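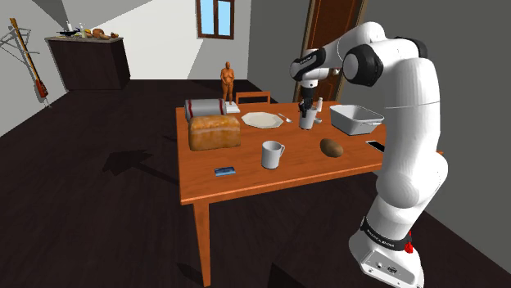

Which print of the Poller feature do we scan for the restoration, the Karras or the Plimer?
The Karras print. It is complete except for the end of reel 2, and the splices there will hold on the scanner.

16 October 2022

Wound through both prints on the bench. Karras: 35 mm, running time 76 minutes, light base scratches, color faded toward magenta. Plimer: better color, but the hotel scene is missing and the lead actor's close-ups have been trimmed, probably for TV.

Shrinkage on the Karras is up to 0.9 percent, worst at the heads. Use the sprocketless transport.

Logged 259 splices in total. Tape ones on reel 2 are oozing — clean and remake before scanning. Cement ones left alone.

Soundtrack is variable area, decent. Dialogue drops out under the party music at the end of reel 2. The Plimer covers that stretch, so scan that reel as well and patch.

Uronora wants a test grade for the March screening. Use the Plimer as color reference only.

Open: main title card differs between prints. Check against the censor's file.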